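Sturkard storage bin, white, large: my take after a winter of blankets

I bought my first Sturkard bin in November, when the blanket situation in our living room had gotten out of hand. We are a throw blanket household. There's one on every chair, two on the couch, and a big fluffy gray one that sheds a little and travels from room to room depending on who's cold. I had been stuffing them all in a seagrass basket from Jesta, which looked gorgeous for a month and then started snagging everything that touched it. I'd pull out a throw and half the basket would come with it, and I was picking bits of dried grass off my sweaters for weeks.

So, plastic. I know, I know. I held out for a long time because I think of plastic bins as garage stuff, and my living room is already fighting off the look of a garage. But the Sturkard is a nicer object than I expected! It's plain white with a bit of a shine to it, the corners are rounded on the inside, and there's an oval handle slot up near the rim. No logo that I can find without flipping it over. It looks clean and quiet next to pale wood furniture, and pale wood is most of what we own.

The smooth inside is the whole reason I'm keeping it. Fluffy fabric slides in and slides right back out, nothing catches, and when the fuzz collects at the bottom I wipe it out with a damp cloth and I'm done. With the seagrass I used to take the vacuum hose to it and swear a lot. The rim is thick, too, and it doesn't bite into your fingers when you grab it there, which I do constantly because I never remember to use the handle.

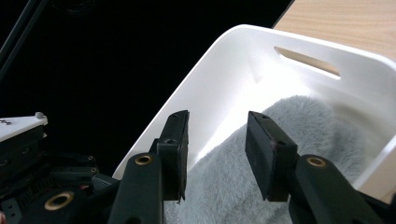 Gilang Tarigan wrote in to say the handle slots are a dust problem, and that after a summer in the hall closet the top blanket had a gray stripe right where the opening was. I hadn't run into that, but mine gets emptied and refilled practically every evening, so the dust never has a chance to settle. For long storage I can see it. Gilang's fix was to fold an old pillowcase over the top and tuck it down the handle side, and I've started doing the same with the one that holds our guest bedding.

Yes, there's more than one now. I went back for a second after the holidays and put the spare quilt and two flat sheets in it, and it took all that with room for a pillow if you lean on it. I would not call the shape generous for a king-size comforter, though. I tried, and it rose up out of the top like bread dough.

Now the complaints, and I have a few.

It scuffs. The outside of mine has little dark marks along the bottom from being shoved across the floor with my foot. Most come off with baking soda, a couple didn't. If you're the kind of person who carries things properly you may never see this.

The lid is sold separately, and I find that annoying on principle. It's also a fussy fit -- you have to press one side down, then go around and press the other, and then the first side has popped up again. I gave up and use the pillowcase.

And white shows everything. Our dog's hair is black. Enough said.

I did compare it with the Pillai one before buying the second, since a neighbor has a stack of those in her laundry room and swears by them. The Pillai is stiffer and probably the better pick if you're going to stack three or four high with something heavy in them. It has square inside corners, though, and lint packs into those like you wouldn't believe. For toys or tools I'd say go Pillai, for anything soft I'd stick with Sturkard. I've also seen a Vokitz version with a soft rope handle, very cute, but I haven't had one at home so I can't tell you how it holds up.

One small tip if you get one for throws: don't fold them. I folded ours for a week like a catalog person and everybody just yanked from the middle and wrecked it. Now the gray fluffy one gets dropped in loose on top, all lumps, and it looks cozier that way anyhow. The thinner ones go underneath, rolled.

Four stars from me. I'd go to five if they fixed that lid -- or threw it in for free and let me complain about it at no charge.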